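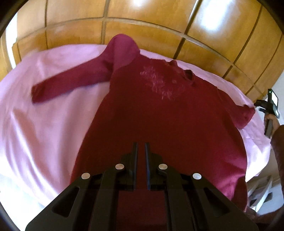
## 4. Where and how long-sleeved tops are folded

### 4.1 The bed as a work surface

Households in the Zalach study were asked to keep a folding diary through June. The 101 households that finished it logged 3,598 folded items. Each entry gave the type of item, the surface used, the first fold made, and where the item went afterward. Long-sleeved tops account for 547 of the entries, and this section deals only with those. Towels and bed linen are covered in Section 5.

Beds were the most common surface for long-sleeved tops. Tables came second and the top of a washer or dryer a distant third. The order was different for towels, which were mostly folded standing up, against the chest, with no surface at all. When participants were asked about this in the closing interviews, most pointed to size. A top with both sleeves out needs more width than a small kitchen table can offer, and a table usually has to be cleared first. The bed is already made, or close to it, and the closet is often in the same room.

Several participants also said that they preferred to lay clothes on a sheet and not on a blanket or a knitted throw. A sheet gives less drag when the garment is turned over. One participant, who folded for a family of six, pulled the comforter back before every session and put it back at the end. We did not ask about this habit in the diary form and so cannot say how widespread it is. Arroyo's earlier work in Cuesta reports the same practice in homes with heavy wool blankets, where lint was the main complaint.

A bed has drawbacks. It is soft, so a crease pressed in by hand does not hold as well as it would on a table. It is also low. Participants who folded large loads in one session tended to sit or kneel after the first part of the load, and the diary entries made late in these sessions show fewer full spreads and more folds done in the lap.

### 4.2 Laying out

We use the term *spread* for the state of a garment after it has been put down and before the first fold. A full spread has the body flat, the neckline facing away from the person, and both sleeves clear of the torso. In a partial spread at least one sleeve is bunched, turned, or lying under the body.

Figure 4 shows a dark red long-sleeved garment on a pink sheet. The left sleeve runs out diagonally and narrows to its cuff, while the right one looks much shorter and is wrinkled and turned at its end. The collar has not been pressed down and stands in small folds at the neckline. We coded a layout of this kind as a partial spread, even though the body of the garment covers a good deal of the bed and would pass as flat on a quick look.

Partial spreads were common, and people did not treat them as a mistake. Ashwin Joseph and Zakhar Kravets, who coded the photographs separately, both noted that one sleeve was often straightened with some care and the other left for later. In the interviews, participants described this as the ordinary way to work. The loose sleeve would be dealt with when it was time to fold it in, and straightening it twice was seen as a waste of effort. A smaller group always straightened both sleeves before doing anything else. These participants were more likely to store their clothes on open shelves, where the shape of the finished stack is on view.

The collar received the least attention of any part. Only participants folding dress shirts mentioned smoothing it at the spread stage. For knit tops and sweatshirts, it was pulled straight at the end, after the last fold, or left as it fell.

### 4.3 Which way up

Garments with a print or embroidery on the chest raised a question that plain garments did not. Folding face down leaves the design on the outside of the finished bundle. Folding face up hides it in most of the common methods. The garment in Figure 4 has a faded pale pink design on the upper chest, and it lies with that side up.

We had expected the design to decide which way up a top was laid. It did so less often than we thought. Participants who folded printed tops face down gave a clear reason for it — they wanted to tell one dark shirt from another in the drawer. Those who folded face up mostly gave no reason, or said that the top had landed that way when it came out of the basket. A few said that a worn print did not need to be seen. One participant turned printed tops face down only when they belonged to her sons, who otherwise unfolded the whole pile looking for the right one.

Color seems to matter here as well. Dark items in similar shades were the ones participants said they mixed up most, and it was for these that the chest design was used as a marker. With light or striped tops, the fabric itself was enough.

### 4.4 First fold

Three first folds cover nearly all of the long-sleeved entries:

1. **Sleeve in.** One sleeve is brought across the chest or back, leaving the body flat. The second sleeve follows.
2. **Side in.** The side of the body is folded toward the middle together with its sleeve, and the sleeve is then laid back down along the fold.
3. **Half.** The garment is folded down the center line so that one sleeve lies on the other.

Side in was the most common first fold on beds. Half was the most common in entries where no surface was used, as it can be done in the air by holding the shoulders. Sleeve in appeared mostly on tables.

The spread had a visible effect on the choice. After a full spread, participants used all three folds. After a partial spread they nearly always began on the side with the straight sleeve and left the bunched one for the second step. Ynyr Ifans raised the possibility that handedness explains this, with the straight sleeve simply being the one nearest the preferred hand. The diary form did not record handedness, and we leave the point open.

Entries marked "other" were mainly rolls, along with a small number of tops hung over a chair back or put on a hanger partway through. The latter were kept in the counts above when a first fold had been logged.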